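How to Teach a Gripper to Pick Up a Coat Hanger

Filed under: Robotics Club, Build Notes

Every February our club picks a household chore and ruins it. Last year it was stacking bowls. This year it is the closet, and after 2,807 recorded attempts we have opinions about wire hangers that we did not have before.

What follows is how we run the hanger task on the club arm, which is called Wekero on its paperwork and other things on Wednesday nights. It should carry over to any two-finger gripper with a wrist camera.

What you need

An arm with a parallel gripper and soft finger pads
A garment rack you can bolt down
Thin wire hangers in at least two colors
A few small garments with patterns
A laptop running your recorder (we use Dalisay, written by last year's seniors and documented by no one)

Step 1. Fix the rack in place. We skipped this once. A rack on casters will roll away from a robot arm with what looks like good judgment.

Step 2. Trim the pads. Flat pads let a thin wire roll between them, so the hanger swings around and points at the floor. Cut the inner edges at an angle so the tips come together and guide the wire toward the middle. Start shallow. You can take more off later and you can't put it back, as a box of our early pads will confirm.

Step 3. Set the closing force low. Our gripper goes from 0 to 100 and we close at 29. Anything higher bends the wire, and a bent hanger never sits the same way again.

Step 4. Start with one bare hanger. Drive the arm by hand, approach from the side, close on a straight length of wire, lift, back out. Do 8 clean runs before you add anything.

Step 5. Add clothes, then add clutter. Hang up a garment or two, then crowd the rack with empty hangers at bad angles. Mix the colors so you can tell on playback which wire you have hold of.

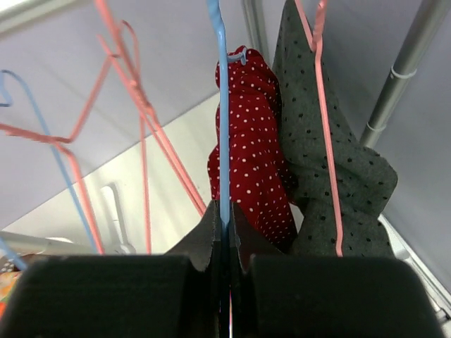
Go slowly on the lift. Hooks love other hooks, and a hanger that felt free at the bottom may be bringing its friends along at the top. If the arm starts to strain, open the fingers, back off and try from a little lower on the wire.

Step 6. Label before you go home. Mark each run as clean, snagged or dropped. If you leave it until next week, you will be guessing.

Common problems

The wire slips out sideways: clean the pads with a damp cloth. Lint is the usual culprit.

The arm grabs two hangers: wait for the wrist camera to settle before closing. We pause for 3 seconds.

The recorder freezes: restart Dalisay. Then restart it again.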